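Holmgren Residence Hall
Shared Laundry Room: Photo Gallery

The shared laundry room at Holmgren Residence Hall reopened to residents on 16th February. It serves 277 apartments on the Clamton side of the property and is open to all leaseholders with a current laundry card. This page is intended for new residents who have not yet used the room, and for those returning after the winter closure. Questions about cards and charges should be directed to the Prirari Housing Office, Room 22.

Trays and Baskets

Residents may use a tray or basket to carry clothing to and from the machines. Items should be returned to the shelf by the door when a load is finished — please do not take them upstairs. A light-colored tray with raised, rounded edges, next to a front-loading machine with its door open.
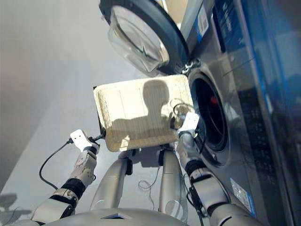

Sorting Before Washing

Dark and heavy fabrics should be washed separately from light ones. Woven items of this kind tend to hold lint in the folds and should be shaken out before they go into the drum. Gray woven cloth, bunched in thick folds, with a few small specks of white lint.
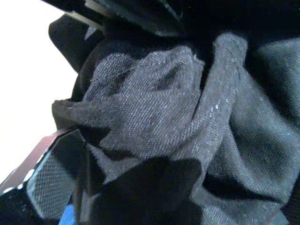
Residents are also asked to check pockets and to close zippers. Bulky items such as comforters and rugs are not accepted in this room and may be taken to the large-capacity machines at the Zitel Annex, where the same card is valid.

Loading and Unloading

A basket held close to the door of the machine keeps small items off the floor. Loads should be kept to a size that moves freely in the drum, and the door should be left open between uses so that the interior can dry. A beige woven basket with a navy blue garment and a red-orange garment, at the opening of the washing machine. 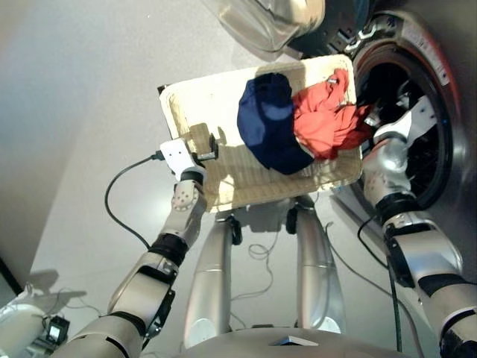

Clothing left in a machine after the end of a cycle may be removed by the next resident and placed on the folding table. Unclaimed articles are held at the Housing Office until the end of the month and are then donated. The office does not accept responsibility for items left unattended.

Faults should be reported by calling extension 322 and giving the number shown on the notice above the machine. Requests for a replacement card are handled at extension 392. The next scheduled closure for maintenance is in September — notice will be posted in the lobby and on this page.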